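Category: Home Care and Storage > Stands and Racks > Set-up Guides
Reading time: 5 minutes

Section 4. Setting Up and Loading the Humo Accessory Stand

4.1 Purpose of this section

This section sets out the approved method for assembling, positioning and loading the Humo accessory stand. It applies to all stands issued to Drodstead residences and to the sewing rooms at Morris. The stand is intended for scarves, sashes, fabric belts, ribbons and similar light articles. It is not a coat rack, and must not be used for outerwear, handbags or wet towels.

Staff and residents who already hold a stand from an earlier issue should read 4.4 before adding further articles to it. Replacement parts are ordered from Wisetitz under catalogue number 136.

4.2 Choosing a surface

1. Select a flat, level table. A thin cloth or a firm foam board may be laid on the table to protect the finish. Thick quilted covers are unsuitable.

2. Smooth the covering outward from the centre until no creases remain where the base will stand.

3. Place the ring base flat on the covering. The ring should make contact all the way round. Press lightly on each of the three spokes in turn; if the ring lifts, turn the base slightly and try again.

4. Fit the rod into the central hub and turn it clockwise until it stops. Finger pressure is sufficient. Tools must not be used on the rod or the hub.

Note: Marks on a white cloth or board do not affect the stability of the stand. Loose grit does, and should be brushed away.

Caution: Leave a clear margin of at least 144 mm between the ring base and the edge of the table. Long articles hang outside the line of the ring and are easily caught by a sleeve in passing.

4.3 Hanging a long article

1. Lay the article out at full length and remove any pins or brooches.

2. Fold it near the middle and bring the fold to the top of the stand. The two sides should fall either side of the rod, so that the weight is shared.

3. Secure the fabric near the top with the small clip or hook. Do not tie it to the rod.

4. Where an article is long enough to touch the table, gather one side into a loose knot or bunch. The tail may hang close to the table surface but should not rest on it.

5. Release the fabric slowly and wait for it to settle. Some unevenness between the two sides is acceptable - the test is whether the rod remains upright.

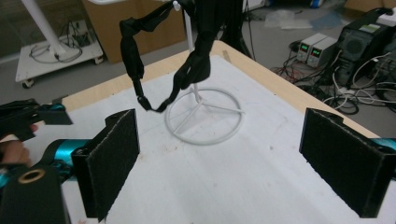
4.4 Tiers and load limits

1. The tiers slide on to the rod from above. Fit the lower tier first, part of the way up the rod, and the upper tier second.

2. Turn each tier so that its spokes do not sit directly over those of the tier below. Articles hung from the upper tier will then fall through the gaps.

3. Load opposite spokes in pairs. A tier loaded on one side only will tilt, and the stand may follow it.

4. Each spoke will carry up to 199 g. Heavier articles, including lined sashes and knitted scarves, are to be folded and stored in a drawer.

5. When all articles are in place, give the table a gentle nudge. If the stand rocks, remove the most recent article and repeat the check.

Caution: The tips of the spokes are narrow. Keep the upper tier away from eye level when the stand is used on a high bench, and do not allow small children to handle it.

4.5 Moving the stand

Remove all articles before moving the stand any distance. Hold the rod low down, just over the hub, and support the ring with the other hand. Do not lift by the tiers. Where the stand is kept on a board, the stand and the board are to be moved separately.

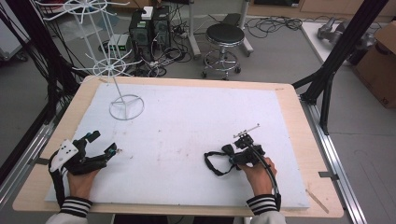
Figure 2. Ring base and lower tier of the rack, with the base flat on the foam board.

4.6 Care

Wipe the rod, the ring and the spokes with a barely damp cloth and dry them at once. Dark fabrics may leave lint or a trace of dye on white parts; a little mild dish soap will generally remove it. Solvents and scouring pads will damage the finish.

Boards and cloths should be turned over when they become marked on one side. Check the fit of the rod in the hub every 14 days while the stand is in regular use, and tighten it by hand if required.

Enquiries about this section should be addressed to Osian Bevan, Household Equipment, Drodstead.

Comments (3)

mareeb
Does the weight limit in 4.4 include the clip? I have several silk scarves that come in just under it and would rather not guess.

Osian Bevan
The limit applies to the article alone. The clip has been allowed for.

Quilting Room 2
We had ours on a padded ironing blanket and it leaned from the first day. Moved it to a plain cotton cloth and it is much better. Could the colour of the spare clips be listed as well? Ours arrived grey and the stand is white.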